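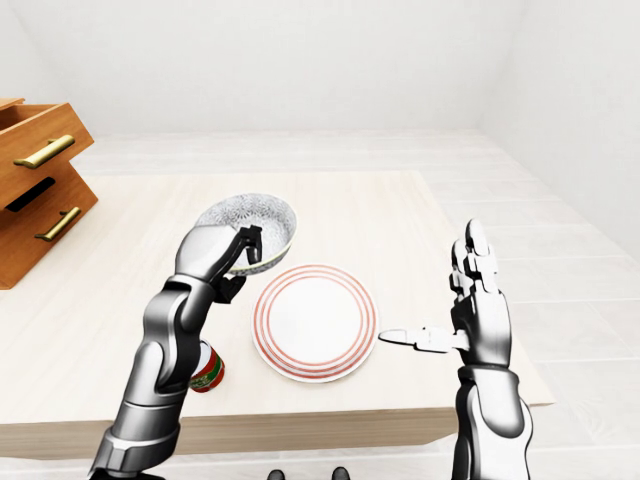 Warkell publishes its respiratory illness counts every Saturday, and the figure most people quote is the wrong one to watch. Last week it was 687 new cases, up from 500. That number depends on how many people were tested. Test positivity is harder to distort. A shared bowl, pale and patterned like the one held up by its rim here, is the sort of item the county leaflet tells people to worry about, yet the same leaflet gives one line to indoor air.

Pullenside ran 2000 tests in the same week and found 11 percent positive. Warkell did not release its test total – I have asked twice.

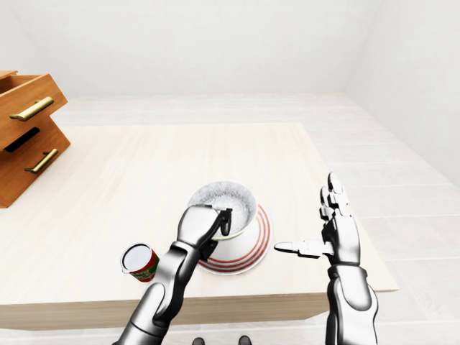

Without that total, the rise could be spread or could be a new testing site opening. The clinic at Darko began walk-in swabs in September, and its results go into the Warkell count. I would want the two separated before comparing anything with last winter. The wastewater series from Cerkance is still flat, with a reporting lag of 11 days.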